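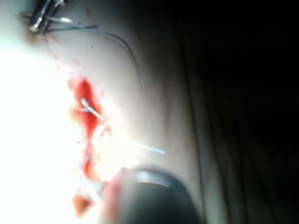
## "The commas are where people get hurt"

Igor Laskowska has been proofreading surgical textbooks for Edmont long enough to have opinions about semicolons that he'd rather not share before lunch. We met on a Friday in Draltstead, at a café with a misspelled menu. He had already corrected his copy.

"I can't stand blood," he told me, buttering a roll. "I read the pages at breakfast and I'm fine, as long as I'm looking for typos. If I start following the meaning, I have to lie down."

His current job runs to 457 pages, 9 of which are a list of thank-yous. He considers those the most dangerous part. "Get a procedure wrong and you hear from one careful reader in Ineck. Get a professor's middle initial wrong and you hear from the professor, his wife and his old department."

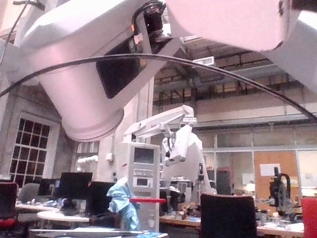

*Last changed: June*

I asked about the worst mistake he ever let through. He put down the knife.

"Urbańczyk. The publisher, not a person. I left the accent off their name on the spine. They printed 2000."

And what did they do?

"They sent me a copy. It's on my shelf — I see it every morning."

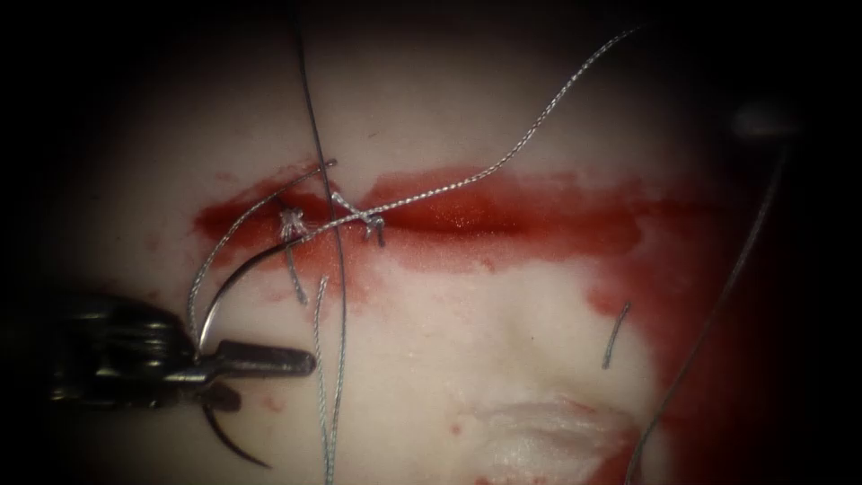
He has been offered easier work, mostly cookbooks. He took one, once, and lasted 2 chapters before writing to the author about her use of "fold."

"She said everybody knows what it means," he said. "Surgeons never say that. They'll argue with you for a week over 'gently.'"

He paid for the coffee and left the corrected menu on the counter.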